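Clearing a Bench and Keeping It Clear
Speaker notes, Saturday morning session, Batis workshop day

Slide 1. Title
Wait for the door to close. Say good morning, say the talk is half an hour and that there's time for questions after. The handout is on the chairs. It has the same headings as the slides, so people don't need to write much down.
Ask for a show of hands: who has a bench at home, who shares one at work, who uses the kitchen table. Kitchen table people should know most of this applies to them too.

Slide 2. What I mean by a bench
Any flat surface where you do small work and leave things between jobs. Mine at home is 900 mm deep, which is too deep. Everything that gets pushed to the back stays there. If you're building one, go shallower.
I'm not talking about the garage floor, and I'm not talking about shelving. Shelving is the afternoon session.

Slide 3. The list
Before I cleared the bench at home I wrote down everything that was on it. The list came to 346 items, counting each loose screw as one. Pause here, people usually want to say what theirs would be.
The useful part of the list was the last column: when did I last pick this up. For most of it I had no idea. There were two tubs of grease I'd bought because I couldn't find the first one.

Slide 4. Take it all off
Everything goes on a sheet on the floor. Clamps too. It's tempting to clean around the heavy things and you shouldn't.
Wipe the top with warm soapy water and dry it. On a light surface you'll see marks you didn't know about. Some of them will come off and some won't. Don't go at a stain with anything gritty – a scratched top holds more dirt than a stained one.
If somebody asks about solvents: test in a corner, open a window, read the tin.

Slide 5. Edges and seams
This is the bit people skip. Slow down here.
The middle of a bench gets wiped every time you use it. The dirt ends up where one surface meets another, and along anything fixed to the top: a rail, a fence, a strip of trim. Use an old toothbrush along the join, then a dry cloth. Follow it right to the end.
Brown along a metal edge could be rust, or it could be old oil or tea. Rub a bit with a damp rag first and see what you get. If it's rust, find out where the water is coming from before you treat it. On my own bench it was a watering can on the shelf overhead.

Slide 6. Small containers
Small parts are the hardest thing on any bench. They arrive in bags and the bags split. I've tried jam jars, egg cartons, film tubs and the Pleneo trays with the clip lids. The trays are good but you need the same size all the way through or they won't stack.
Rules I use:
- Containers stay off the bench unless I'm using what's in them.
- Label on the side and on the lid.
- One mixed tub is allowed. When it's full I sort it, and I don't start a second.
- No container without a lid travels between rooms.
Somebody always asks about magnets. Fine for steel screws, no help with brass or aluminium.
Skip the Stiltent racks if time is short. If not, mention that the feet come off and they sit lower without them.

Slide 7. Metal boxes and heavy things
Anything heavy should have a fixed spot, and that spot should be near the back or in a corner. I draw a pencil line around the base. If you come in the next day and the box is off its line, you've been moving it to get at something, so the something needs a new home.
Stainless shows fingerprints. Wipe with the grain of the brushing. Brass-coloured fittings get a dry cloth only. Plenty of them are plated, and polish will take the colour off in a year or two.
Look down into the seams while you're there. Swarf and crumbs collect in them.

Slide 8. The end-of-day routine
Seven minutes. I set the oven timer.
Tools back first, then containers, then brush down, then wipe. The order matters a bit: if you wipe first you'll be doing it again.
Whatever is left when the timer goes can stay where it is. You'll deal with it tomorrow. I used to keep going until it was perfect and after a week I stopped doing it at all.

Slide 9. Shared benches
For the work people. Agree on what lives there for good and write it on a card. We had a card at Bitar, taped at eye level, and it stopped most of the arguments. Things not on the card go home with whoever brought them.
Don't tidy another person's half-finished job. Move it as one piece, on a tray, and leave a note.

Slide 10. A white top in use
Leave this one up during questions. Point out the rail on the left and the rusty brown stain running beside it (back to slide 5). Then the steel box, with the two brass-coloured fittings on its side, and the small containers out on the white. Specks on the surface as well, which a dark top would hide. Ask the room where they'd start wiping.

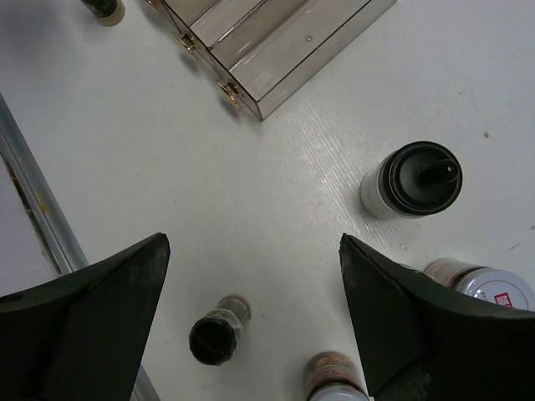 Comments (4)

Thanks for putting the notes up. I was in the back row and missed most of the containers part. Doing the list this weekend, a bit frightened of the number.

Can you say what the Pleneo trays are like in a cold shed? My last lot of plastic ones cracked in the first winter.

Reply from the author: Mine live indoors so I can't say. The hinges are the thin part, so I'd worry about those first.

I'd start at the stain and work along the rail, same as you said for the seams. Disagree about the grease though, two tubs is normal.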